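Chapter 7
Rules of Practice for Hand-Guided Demonstration

Chapter objectives

After studying this chapter, the reader should be able to:
state the duties of the operator and the station supervisor before, during and after a recording session;
prepare a tabletop station to the standard used in this book;
decide whether a demonstration should be kept, flagged or discarded;
complete a session record that another laboratory can use.

7.1 Introduction

Chapters 5 and 6 dealt with the machine. They covered the guarding of fixed arms, safe speeds near people, and the checks required before power is applied. The present chapter deals with work in which a person holds the gripper and no arm is attached to it. The operator carries out a task by hand, the motion of the gripper is recorded, and the record is later used to teach a robot the same task.

Because no powered arm is present, many shops have treated this work as free of rules. The Ernbridge training program took the same view in its first years. Sessions were run by whoever was available, objects were chosen from what was on the shelf, and notes were kept in several formats. When the Ernbridge records were reviewed, 3000 demonstrations had been collected for a single group of pick-and-place tasks. Of these, 1560 could be matched to a complete session record. The remainder could not be used with confidence, although many of them may have been sound.

The review led to the Plerside Code of Practice, which was written by a working group under Essam Soliman and is followed throughout this chapter. The edition quoted here is that of November 2023. Instructors who use an earlier edition should note that the clauses on cable routing and on rest periods have been renumbered, and that the clause on object substitution is new.

7.2 Scope and terms

The Code applies to any session in which one or two hand-held grippers are used at a fixed station. It does not apply to teleoperation, which is treated in Chapter 9, or to the direct guiding of a powered arm, for which the reader should return to Section 6.4.

In this chapter, "operator" means the person holding the grippers. "Supervisor" means the person responsible for the station, who may stop a session at any time. "Demonstration" means one attempt at a task, from the agreed starting posture to the agreed ending posture. "Session" means a series of demonstrations by one operator at one station without a change of task.

"Marker plate" means a plate fixed to the gripper and carrying the marks by which its position is followed. A marker plate is a measuring instrument and shall be treated as one. It shall not be used as a handle, and it shall not be cleaned with solvent.

7.3 Duties of the supervisor

The supervisor shall confirm that the station matches its approved layout. Where a layout has been changed, even slightly, a new layout number shall be issued before recording begins. Experience at Skasar, where two stations shared a number for most of one December, shows how hard such an error is to correct afterward.

The supervisor shall also confirm that the operator has read the task sheet and has completed the practice period. Practice attempts are not demonstrations and shall be stored separately.

An operator who reports discomfort in the hand, wrist or shoulder shall be relieved at once. No reason need be given, and the session record shall show only that the session ended early.

7.4 Duties of the operator

The operator shall carry out the task at a natural and even pace. Haste is the most common fault among new operators, followed by a tendency to correct a poor grasp several times within one attempt. If the first grasp fails, the operator completes the attempt in the manner set out on the task sheet, and the attempt is flagged. The operator does not decide whether it is kept.

Sleeves shall be close-fitting or fastened at the wrist. Rings and bracelets shall be removed. The fingers of the operator shall remain on the grip surfaces and clear of the jaws.

7.5 Preparing the station

The following steps are carried out in the order given. Figure 7.1 shows a two-gripper task at a tabletop station.

Step 1. Clear the work surface and lay the covering named on the task sheet. A plain covering of a single color is preferred. It shall lie flat, and it shall be replaced when it is torn or stained.

Step 2. Route the gripper cables. Each cable shall have enough slack for the full reach of the task and shall not cross the path of either gripper. Cables on the floor shall be kept out of the operator's standing area.

Step 3. Place the objects named on the task sheet. An object of a different size, shape or color is a substitution and shall be recorded as such.

Step 4. Take up the grippers and bring them to the starting posture, with the jaws open. Check that the hands do not cover the marks on either plate. 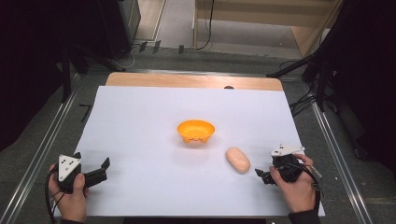 Figure 7.1 Two hand-held grippers in use over a paper covering, with a small orange bowl and an oval object on the work surface. The marker plates are on top of the grippers.

Step 5. Record one trial attempt and review it with the supervisor. If either plate is lost from view for longer than the task sheet allows, return to Step 2.

7.6 The session record

A session record shall be opened before the first demonstration and closed before the operator leaves the station. It shall state the station and layout numbers, the task sheet and its revision, the operator's code, every substitution, and every flagged attempt. Names of operators shall not appear in it.

The form printed in Appendix C was developed at Shawky and is suitable for most teaching laboratories. Laboratories with their own form may keep it, provided that each item listed above has a separate entry. A general heading for remarks does not meet this requirement.

Review questions for this section are found at the end of the chapter, together with a partly completed record for correction in class.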